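Workshop tips: budgeting for an arm at the snack shelving

Notes for the Rendville packing room, kept by Majdi Nasrallah. Revised in February after the Prieto quote came in.

Measure before you ask for a quote
Take the shelf depth, the height of each level and the clear gap between uprights. Suppliers quote on reach, and a reach figure means little until you know how much of it the bent arm gives back. Our order to Vondalex went in 70 mm short on the lower level and had to be redone.

Load the shelf for the test
Use real stock in mixed sizes. Tall cracker cartons and short bar boxes need different approach heights, and an empty shelf will hide that.
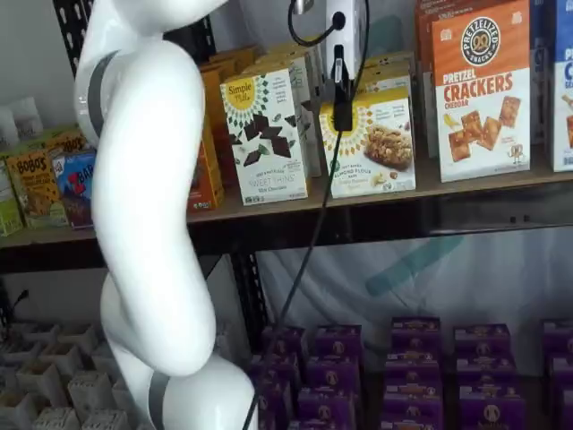
Arm at the two-level shelving: mixed snack boxes on the upper board, purple boxes in rows below.

Budget for the parts around the arm
Our extras on the Vemell quote came to $935, covering mounts, cable and a spare power supply. Add 20 percent to whatever the supplier lists. Clips are cheap - buy more than the drawing shows.

Plan the cable run on paper
Draw it with the arm at both ends of its travel. A cable that crosses a shelf opening diagonally takes up picking space, so price side routing along an upright at the same time. Leave slack at moving joints and none anywhere else.

Keep small goods in cells
Trays with square compartments hold position better than an open bin. Check the cell size against your smallest item before ordering a full case.
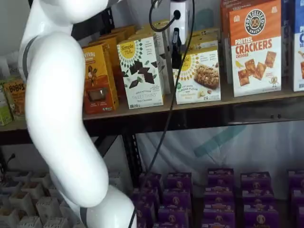
Before you sign
Ask for 2 quotes on the same drawing.
Get the lead time for joint covers in writing.
Confirm who pays freight on a return.
Check floor load at the base, including the plate.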